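July 20, 2021. Handheld gripper comparison, pad wrap and camera exposure

Picked up from where Marlies left the bench notes. Two pad builds under test: the old taped pads (wrap on since January) and the Daltbridge molded pads that came in with the last Flotgate order. Same camera, same lens, same finger travel. Only the pads change between runs.

Log so far is 1,427 grasps on the taped set, 1,388 on the molded set. I stopped the molded set early when the left pad started walking on its screw. Eduardo thinks the insert is undersized. I measured it twice and got the same bore as the drawing, so I'd look at the screw first.

Main complaint about tape is drift. Pad width grows as the wrap frays, and the closed position reads wide by a bit more each session. Re-zeroing at the start of every block takes care of most of it. On glossy lids the tape still holds better than the molded face, which skates if the approach is at all off axis. On the white dish there is no clear winner. Both are fine on the rim and both are poor on the side wall.

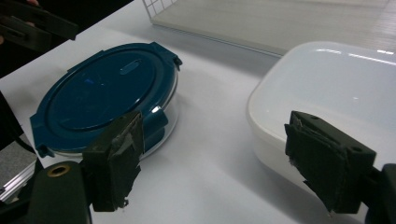

*Taped pads, oval container and white dish. Dark lid against white tabletop is the hard case for auto exposure.*

Exposure notes. With auto on, the white dish pulls the level down and the teal lid goes nearly flat, so the latch flaps are hard to pick out in the wrist view. Locked exposure fixes the lid but the upper rim of the dish clips under the overhead light. Tried a lower lock with gain up, too noisy in the shadows between the fingers. Settled on the middle lock for now. Bohumila has a polarizer she wants back by the end of the month, will try it before then.

169 frames in today's taped block flagged by the tracker for low feature count. Nearly all are close approaches where the pads and the table fill most of the view. Clear-walled items don't help either, the tracker picks up reflections and loses them again.

To do:

- swap left molded pad screw, check for walking at 200-grasp intervals
- run molded set up to 2,000, then the same for tape
- new wrap on both taped pads, photograph before and after, log width
- ask Teodoro for the Macapagal controller back, the spare drops its first packet after every reconnect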